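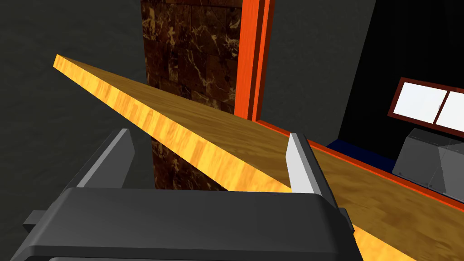 Torkuren grasping study: frequently asked questions

Last updated in July by Esther Sang. I was asked to check the result before anyone here built on it, so these answers lean cautious. If you want the enthusiastic version, read the original summary.

What does the study claim?

That a grasping policy trained only in simulation, with heavily varied room textures and lighting, does better on new objects than one trained in a single tidy room. The authors call the method Dramden. The headline is that varied rooms help. I think that part holds. I'm less sure about how much, and about why.

How much data was used?

Training used 1362 simulated episodes. Testing used 411, all of them in rooms the policy had not seen. The objects were another matter. Many of the test boards and blocks share a shape with something in the training set and differ only in surface. A plank with a new wood grain is a new object by the authors' rules. I wouldn't call it one.

Are the rooms supposed to look realistic?

No. Walls, posts, rails and panels get their materials more or less at random, so you end up with marble next to bright orange trim and a window looking onto nothing in particular. The idea is that a policy that can't rely on the background will learn to look at the thing it has to pick up. It's a reasonable idea and an old one. The study doesn't show that the policy looks at the object, only that its score went up.

What counts as a successful grasp?

The object has to be held between the two fingers and lifted clear for 300 simulation steps. Having the fingers on either side of a board is not a grasp, and an early version of the scoring script got this wrong. It gave partial credit for position. The published numbers are said to come from the corrected script. I reran the ones I could and they matched, but the logs for one batch are missing.

Why so many long, flat boards?

They are hard to grab well and easy to generate. A board can be gripped across its thickness or across its width if the jaws open far enough, and a grip far from the middle lets it tip. That makes it a decent test. It also means the results say a lot about boards and not much about mugs, bags or anything soft.

Was there a fair baseline?

Partly. The single-room policy, called Sjöberg in the tables, was trained for 800 fewer updates than Dramden. The authors say it had stopped improving by then. Maybe so, but the curve they show is still creeping up at the end. I have asked for a run of equal length.

Does it work on a real arm?

Nobody has reported a real-arm test. The simulated contact model is stiff, friction is set to one value for every surface, and wood with a heavy grain slides exactly like polished stone. Please don't quote the simulated success rate to a customer as if it described hardware.

Can I get the scenes?

Yes. They are on the Givberg server, in the folder with the scoring scripts. Use the corrected script. The old one is still there under a very similar name, and I've asked for it to be moved.

Should we adopt the method?

Varying the rooms is cheap, so go ahead and do it. I would hold off on replacing our current policy. What would change my mind is an equal-length baseline, a test set with shapes that don't appear in training, and friction that varies by material.

Where do I send questions or corrections?

Bring them to the Wednesday review, or send them to me with the episode number and the script version. Reports without a script version will take longer.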